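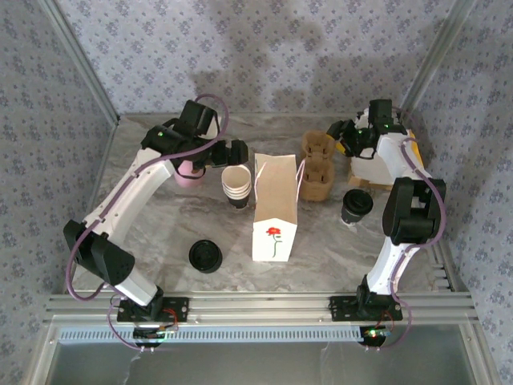

Floral wallpaper over a gray and white marble-look surface.

1/ I've been pricing wallpaper for the downstairs hall in Entwistle. A few notes for anyone doing the same.

2/ The quote from Horkport was 2225, paper and hanging included. Uvgate wanted 3000 for the same walls and couldn't start until May.

3/ Florals are back in most of the sample books. A large print needs more paper, so look at the repeat before you look at the price per roll.

4/ Check the batch number on every roll. I had 2 rolls from a different batch last time and the seam by the stairs still shows in daylight.

5/ Old plaster should be sized first. Mine drank the paste and the edges lifted within a week.

6/ Samples: tape them up at eye level and leave them for a few days. The green one I liked in the store went brown under our hall light.

7/ Going with Horkport. They need the hall cleared and the radiator off the wall by 9 in the morning. Still have to find somewhere to put the coat rack.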